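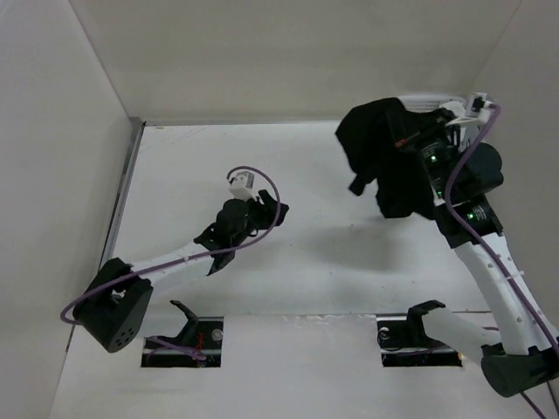 Two robot arms in a white-walled enclosure.

Trernon Deposit Watch, reviewed

Trernon sells this as an early warning service for savers and small firms with cash at regional banks. You pick the banks you use, it reads their filings and local news, and each gets a stress score out of 16. I kept it running from April until my trial with the Wasville office ran out.

Setting up is easy enough. The scores are where I lost faith. Benavides Savings dropped 5 points in one morning, and the only reason given was "funding mix". I went through the bank's own quarterly report and found nothing new in it. By the next update the points were back, with no note to say why they had gone.

Alerts are slow too. When Urinness Mutual put a limit on large withdrawals, I read it in the local paper at breakfast. The email from Trernon came after lunch, by which time there was a queue at the branch.

The full plan costs 1,450 a year. For that I'd want to see how the score is worked out, and the help pages give it 2 paragraphs. The filings archive is good, well sorted and quick to search, and I'd pay a small sum for that alone. It isn't sold separately.

Score: 2 out of 5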